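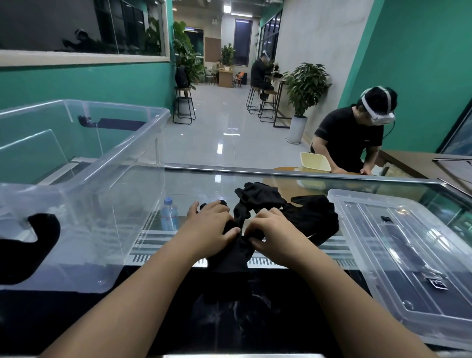

Folding at the glass counter, with a second station behind.

Rule 12

Fiction

The rules came from Vandovus in a white binder, and the binder stayed on the shelf by the door. There were 35 of them. On my first morning I was told to read them all and sign the last page, and I did, standing up, with my jacket still on.

Most of them were easy. Sleeves above the elbow. No rings. Both hands in view before the task begins. Say the name of the task out loud, then start. Don't talk to the other stations while you have something in your hands. If you drop an item on the floor, leave it there until the task is over.

Rule 12 said: Do the task the way you would do it at home.

I asked the supervisor what that meant for gloves, because I had never in my life folded gloves at home. I put them in my coat pockets. She said to fold them in a way that a reasonable person would fold them. I asked if there was a picture. She said there used to be a picture and everyone had copied the picture, and Jadolari had sent the whole batch back.

Jadolari was the client. They were building the robot that would do the folding. None of us had seen it. We had heard it had two arms and was slow, and that it had learned to open drawers from people at another site, a place called Xolalpa, where they did kitchens. We did small goods. I had the glass counter, which was cold on the wrists until noon.

I worked out a fold. Glove flat, fingers pointing away from me. Smooth the palm. Roll the cuff down, turn the fingers in, press. Then into the bin. By the end of the first week I could do it without looking, which was a problem, because rule 9 said to look at your hands.

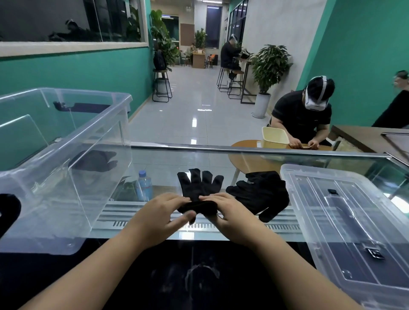

A glove laid out on the counter, fingers away, with another lying to the right.

In January the reviewer came. He sat with a laptop at the end of the room and went through our work for two days. He didn't speak to anyone except to ask where the outlets were. On the second afternoon he called us over one at a time.

He showed me twenty of my own folds, one after another. It's strange to watch your own hands do that. They looked like somebody's who had been doing it for years and didn't like it much.

"These are all the same," he said.

I said thank you.

"Rule 12," he said.

I told him this was the way I would do it at home. I had, by then, started folding my gloves at home. He wrote that down, or wrote something down. Then he played one more, from my third day. In that one I got the cuff inside out, stopped, pulled it back, lost my grip, and started again from the fingers. It took four times as long as the others.

"This is a good one," he said.

I said it was a mistake.

"Did you fix it?"

"Yes."

"Then it shows how to fix it. You have hundreds where nothing goes wrong. If the cuff turns over on the robot, it has one place to learn what to do next, and it's this one." He closed the laptop halfway. "Do you ever delete them?"

I looked at the binder. Rule 20 said that a failed attempt could be discarded at the worker's judgment. I had a lot of judgment. I had been discarding for months, every pinch that missed, every glove that slid on the glass. I had thought of it as keeping the place tidy. We all did it. There was a small bonus for a low error rate, and the people who wrote the bonus had not, I think, read the binder.

I told him yes, sometimes.

He nodded and called the next station.

Two weeks later a single sheet came to be put in the front of the binder. Rule 20 was struck out and a new one was typed under it. Keep every attempt. Mark the ones that went wrong and say how. An attempt may be removed only for a safety reason or if a person who has not agreed to take part is in view. The bonus was gone too. Some people were angry about that and I was one of them, since I had already spent it in my head on tires.

The marking was the hard part. There was a list of words you could use: slipped, turned over, missed, wrong item, hands crossed. There was no word for when you just stood there for a second because you had forgotten what you were doing. I asked for one. The supervisor said to use "paused." It was added to the list the next time the sheet was printed, and I'll admit I showed it to people.

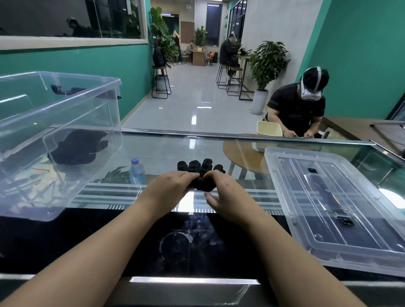
Photo: Arkatex

After that the work got slower and I minded it less. I quit trying for the same fold. On some gloves I started with the cuff and on some with the fingers. If one came out of the bin in a lump, I pulled it open on the counter and let that be part of the task. I tried it left hand first, which I was bad at, and marked it slipped, slipped, paused, slipped.

The man at the round table asked me at lunch if I was doing it badly on purpose. That was a real question. Rule 14 said you must not fake an error. He had been warned for it once, for dropping a spool in a way that the reviewer called theatrical. I said no, I was only doing it in ways I hadn't practiced. He thought that over and said it sounded like the same thing with better paperwork. We took it to the supervisor, and she took it to Vandovus, and the answer was that a new method was allowed and a planned failure was not, and that if you couldn't tell which one you were doing you should write a note.

I wrote a lot of notes.

In the spring Jadolari sent a clip to be shown to all the stations. We stood behind the supervisor's chair. The robot had a gray table and one black glove. It smoothed the palm with the side of its gripper. It took the cuff, and the cuff turned over.

It stopped. It stayed stopped long enough that someone near me said, well, there it goes.

Then it let go, moved its arm up to the fingers, and started from that end.

The supervisor asked if we wanted to see it again. We watched it once more and then it was ten past one, and I went back to the counter, pushed up my sleeves, held both hands out over the glass, and said, "Gloves."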